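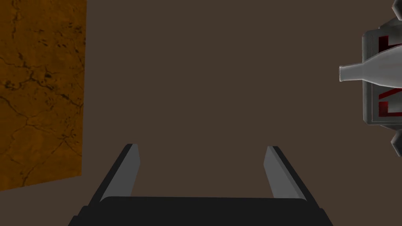
Chapter 2
Spare Parts and the Repair Cycle

Key terms: line replaceable unit, repair cycle time, cannibalization, condition code, safety level

A military unit reports its equipment as ready or not ready. Behind that short report is a long chain of decisions about parts: which ones to keep on hand, where to keep them, and who repairs the ones that come back broken. Chapter 1 dealt with how readiness is reported. This chapter deals with the parts themselves, and mainly with the ones that are repaired and used again.

Consumables and repairables

Supply systems sort parts into two broad groups. A consumable is used once and thrown away. Filters, gaskets, bolts and light bulbs are consumables. A repairable costs enough, or takes long enough to make, that fixing it is cheaper than buying another. Generators, hydraulic pumps, radios and transmissions are usually managed as repairables.

The two groups behave differently on paper. Stock of a consumable falls as it is used and rises when a new order arrives. Repairables move in a loop. A mechanic removes a failed pump, turns it in, and draws a working one from the shelf. The failed pump is inspected, given a condition code, shipped to a shop, repaired, tested, and returned to stock. The number of pumps owned may stay the same for years. The number that can be issued today depends on how fast the loop turns.

The Clastham case

We will return several times in this book to the supply depot at Clastham, which supports ground vehicles for three brigades. In March the depot owned 200 fuel control units of one type. On paper this was more than enough. Vehicles were still waiting for them, and the supply officer, Maribel Tamayo, was asked to buy more.

She looked at the loop first. The repair shop at Proltham needed only 2 days of bench time for each unit. The full trip, from removal on the vehicle to return on the shelf, was taking some 14 weeks. Most of that time was spent waiting: for a condition code, for a full truck, for a place in the shop's schedule. Buying more units would have filled the gap for a while and left the delay in place.

Tamayo and the shop foreman, Dumisani Xaba, agreed on two changes. Failed units would be coded on the day they were turned in, and trucks would leave on a fixed schedule whether full or not. Section 2.4 gives the cost of each change and works through the effect on stock levels.

Cannibalization

When the shelf is empty, a unit may take a working part from one vehicle to fix another. This is called cannibalization. It can be the right decision before a deployment. It also doubles the labor, since the part must be removed and installed an extra time, and it adds wear to connectors and seals. Records suffer as well if the swap is not written down.

Section 2.1 begins with the repair cycle and how its length is measured.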